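Vomow review: does learning from your own fumbles work?

I've had the Vomow training add-on going on our two-arm table at Primitz for a few weeks now, and I'm a bit smitten. The idea is simple enough. You teach the arms a job by hand, let them have a go, and whenever they get in a muddle you take over and steer them out. Those rescues get extra weight when the model is retrained overnight.

Our test job is bathroom tidying: toothbrushes and little bottles into clear holders. Sounds easy, doesn't it? Try it with see-through plastic!

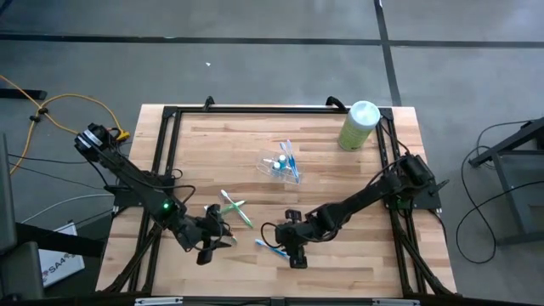 I gave it 16 rescues per round and three rounds in all, which took me up to Wednesday teatime. Grellel, our old method, wanted almost double the patience (mine, I mean) and still went to bits over brushes that crossed each other.

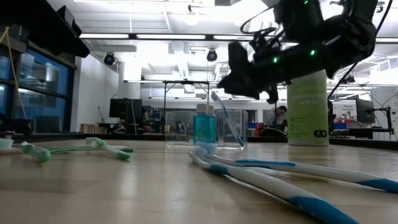

Bottles, brushes and clear containers on the Primitz table.

The bottles came on quickest. Brushes lying flat are still the sticky bit, and I'd love a proper way to tell it "leave that one, try the other". The Rolland plug-in claims to do that, but I couldn't get the two to talk to each other.

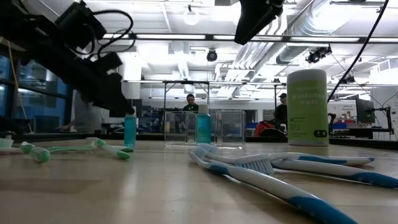 Niggles

Setup is fiddly, the manual is thin, and if you rescue too early it learns to give up too early. I threw away two evenings of data finding that out.

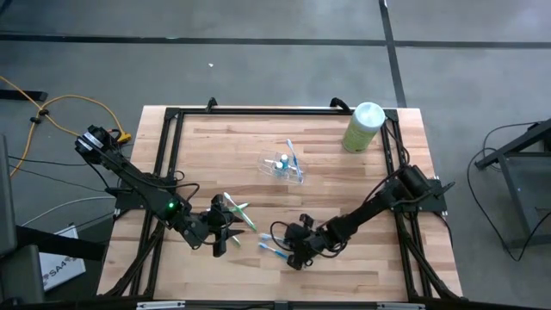 The other thing I'd change is the replay screen, which shows one camera at a time, so you're forever flicking between views to see what a finger is up to. Still, I'm keeping it on for the next job (folding flannels, wish me luck). Four stars from me, and I'd happily add the fifth for a better manual.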